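# Padidham Filings

A little dataset of employment lawsuits filed against venture-backed companies by people who used to work there. I put it together because I kept reading news stories that said "sued by former employees" and then never said what happened next. Did it settle? Did it go to arbitration? Was it thrown out in February while everyone was looking at something else? I wanted a table, so I made one.

## What's in it

There are 769 cases, one per row, in `cases.csv`. Each row has the court, the state, the year filed, the type of claim (unpaid wages, retaliation, harassment, stock option disputes and so on), the amount asked for if the complaint gives one, and the last status I could find.

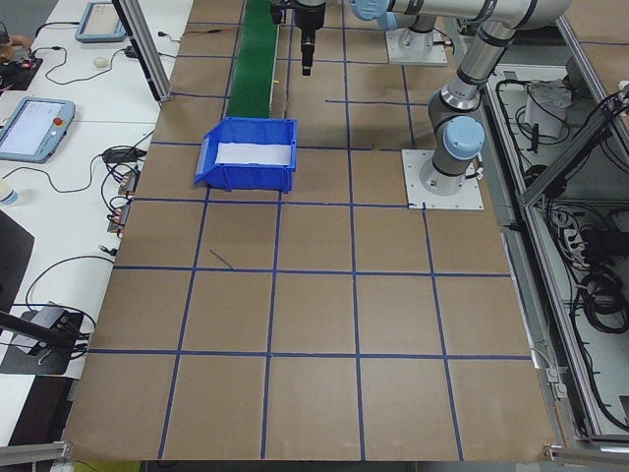
Amounts are the messy part. Plenty of complaints just say "to be proven at trial", and I leave those blank. Please don't read a blank as zero! I did that myself in the first version and the averages came out ridiculous.

A second file, `status_log.csv`, keeps the older statuses, so you can see a case move from "filed" to "stayed" to wherever it ended up. The column names match the ones Stirkholm uses for its docket exports, so if you already have a script for those it should work here with very little fuss.

## How I collected it

I started with 1,000 complaints pulled through Flulleo's search tool, then dropped duplicates, cases where the plaintiff was really a contractor company, and anything where the file was sealed. Everything left got read by me – the whole complaint, footnotes included – and coded by hand.

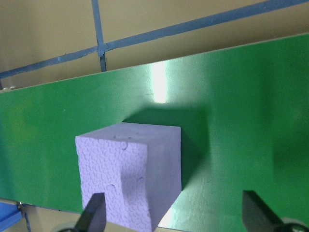 I recoded 28 of the cases months later without peeking at my first answers. The claim types held up well except for retaliation, where I'd been too generous the first time around. Those rows now carry a `recheck` flag.

Things to keep in mind:

- A complaint is one side of the story. Nothing in here says a company or a person did what they're accused of.
- State courts are thin. Some put everything online and some want you to show up at the counter with a checkbook.
- Anything that went straight to private arbitration isn't here at all, and that's a big hole. 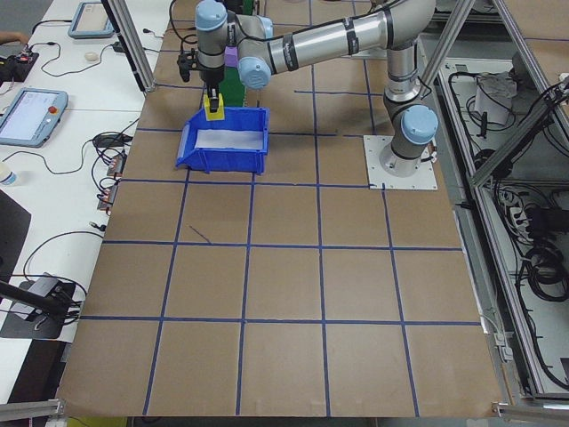 ## Names and privacy

I took out plaintiffs' names. Yes, they're public record, but people have to apply for jobs afterward and I don't want my CSV to be the first thing a recruiter finds. Company names stay in. If you think a row points too clearly at one person, write to me and I'll look at it.

## Using it

Load it with whatever you like. Dates are year only, text is UTF-8, and the five status codes are explained in `codes.txt`. If you publish something, a line crediting Padidham Filings would be lovely – and tell me, I'd love to read it.
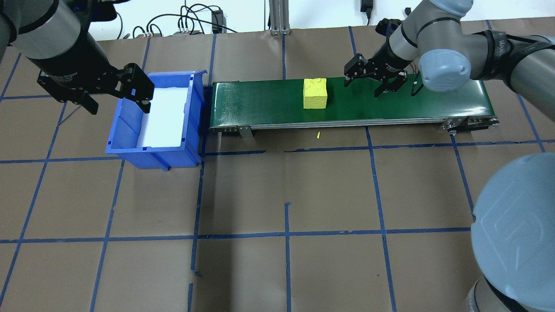

Rodrigues: Could you split "settled" from "voluntarily dismissed"? Half the time the second one is the first one with the terms kept private, but I'd still like to see which the docket said.

Reply from maintainer: Good call, the docket wording is in my notes. I'll add it as its own column in the next release.

Guest: Was the stock option group coded by claim or by what the person wanted back? I have two rows that look like wage claims to me.

Guest: Thanks for leaving the amounts blank where they're blank.

Contact: open an issue on the Padidham Filings page | © Padidham Filings | Back to top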